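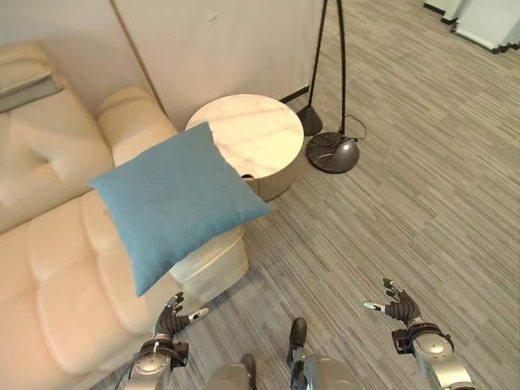

The Pavholm is a gear bag for skydivers, made by Merkska, and it carries one full rig, a full-face helmet, a jumpsuit and all the little stuff that normally ends up at the bottom of your car. It opens like a suitcase and wears like a backpack. We've had the first version on our shelves for a while, and this is the second one, with a better harness and (finally!) a brighter lining. It comes in three colors: black, sand and a blue that's very hard to get right on a screen. Think of a teal-blue throw pillow sitting on the end of a cream leather sofa, then take it a couple of shades darker, and you're close. If you like your gear to match your canopy, ask us for a fabric swatch and we'll mail you one.

Pavholm Gear Bag, Version 2
Maker: Merkska
In stock: black, sand, deep teal
Ships from our shop, usually the next working day

What fits

Volume is 80 liters. That's enough for a sport rig with a main up to the mid-200s, packed, lying flat with the harness folded over the top. Student rigs will go in too, but you'll be using most of the space and the helmet may need to ride outside. With a smaller container there's room left over for shoes, a sweatshirt and lunch.

The main compartment is 73 cm long on the inside, so nothing has to be bent or stood on end. Lay the rig in with the container facing up, tuck the leg straps in beside it, and close the two compression straps just until they're snug. You don't need to crank them. They're there to stop things from sliding around, and your reserve container doesn't want to be squeezed.

There are four pockets:

Helmet pocket. Padded on all sides with a soft brushed lining. Takes a full-face in any size we sell, with the visor closed. Camera mounts are fine as long as they're low.

Wet pocket. Coated on the inside, for the suit you landed in the puddle with. It has a drain hole in the corner and it turns inside out for rinsing.

Paper pocket. Flat, zippered, on the back panel next to your spine. License, reserve card, logbook, boarding pass. It's wide enough for a full sheet of paper without folding.

Small stuff pocket. Inside the lid, with mesh so you can see what you're reaching for. Altimeter, gloves, goggles, closing loops, pull-up cord. There's a key clip, and a second, shorter loop next to it that makes a great home for a hook knife.

Materials

The outer shell is 1000 denier nylon with a water-resistant coating on the back. It's the heavy stuff, and you'll notice it when you drag the bag across a gravel parking lot and it comes up with dust on it and no holes. The bottom panel is doubled. The lining is a lighter nylon in pale yellow, and we love this change. The old lining was black, and finding a black rubber band in it at sunset was a whole activity.

Zippers are made by Ploner and are the large-tooth molded kind, with cord pulls you can grab in winter gloves. The main one runs around three sides. All of the sliders can be replaced without taking the zipper out, and we keep spares behind the counter.

Buckles are also from Ploner. They're side-release, and if you slam one in a van door you can swap it with a flathead screwdriver. No sewing.

The new harness

Shabnam Chaudhry redesigned the shoulder straps for this version, and she did a lovely job of it. The old straps met at a single point high on the back, which was okay for a walk from the car and pretty rough for a walk through a big airport. Now they attach lower and wider and the back panel has a light frame sheet in it, so the weight sits on your hips once the belt is done up. The belt tucks away behind the lumbar pad when you don't want it.

There's a sternum strap on a sliding rail. There are also grab handles on the top, one side and the bottom, and the bottom one is the hero of the bag. It's how you pull the thing out of an overhead bin or from under a pile of eight other people's bags in the back of the shuttle.

Straps zip away under a flap if you have to check it. We'd rather you carried your rig on board, and so would your rigger, but we know it doesn't always work out.

Care

Shake it out often. Sand and grass seeds are what kill zippers, and an old toothbrush does wonders for them. For dirt, use cool water, a sponge and plain dish soap, then hang it open in the shade. Please don't machine wash it, and don't use a dryer. If a zipper feels stiff, run a bit of dry wax along the teeth. Stay away from oil and silicone sprays on anything that shares a space with your parachute.

Store the bag indoors, unzipped, out of the sun and away from batteries, gas cans and solvents. A closet shelf is perfect. The trunk of a car in July is a bad place for a bag and a much worse place for a rig. 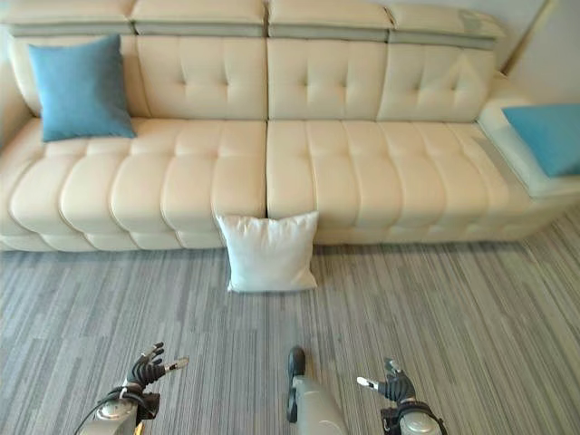
Cream leather sectional with a teal-blue throw pillow at the left end.

Pavholm or Lahlou?

We get this one a lot. The Lahlou is the other gear bag we carry, and it's a terrific bag too, so here's how we sort them out when people come in.

The Lahlou is lighter and softer. It has no frame sheet and no hip belt, and it rolls up small enough to go inside a suitcase. If you drive to your home dropzone, park next to the hangar and want something simple to keep your rig clean, it's plenty of bag and it costs less.

The Pavholm is for people who travel with their gear, or who walk or ride the bus to the DZ, or who keep the helmet and the rig together and don't want the one banging on the other. It holds its shape when it's empty. It stands up on its own, which sounds like nothing much until you've packed in a crowded hangar. It's heavier, and you'll feel that when you pick it up empty.

If you jump a wingsuit, look at the Pavholm first. A folded wingsuit goes in on top of the rig with the lid zipped, provided you use the helmet pocket for the helmet and keep your lunch somewhere else. Big tracking suits with a lot of inlet structure take a little more patience.

Questions people ask us

Will it go in an overhead bin?
In most full-size cabins, yes, lying on its back. It's longer than the limit some airlines print, and on small regional planes you may be asked to gate check it. Look up your airline's rules before you fly, and leave extra time for security with a rig.

Can I get my name on it?
Yes! There's a hook-and-loop panel on the front flap, and we can embroider a patch to fit it. Allow an extra week. Orders placed in January tend to take longer than that, with everyone getting ready for the season at once.

Does the new harness fit the old bag?
Sadly no. The anchor points moved. If you have a first version with a worn strap, send us a note and we'll see what we have in the parts drawer.

Is it waterproof?
No. It'll handle a run through the rain from the plane to the hangar, and the coating does its job for a good while, but water will find the zipper if you leave the bag out in a storm.

Can I fit two rigs?
Two very small ones, with the helmets left out, and the zipper will let you know how it feels. We don't recommend it.

What's in the box

One Pavholm bag, one blank name patch, two spare zipper cords, one spare side-release buckle, and a care card.

Repairs on stitching and hardware are done in our loft by the same people who sew the bags' replacement straps. Send the bag clean and empty, please, with a note pinned near the problem. If you're local, bring it by the counter any time after 10 in the morning and try on the new version while you're here. We keep one loaded up with a real rig and a helmet so you can feel how it carries.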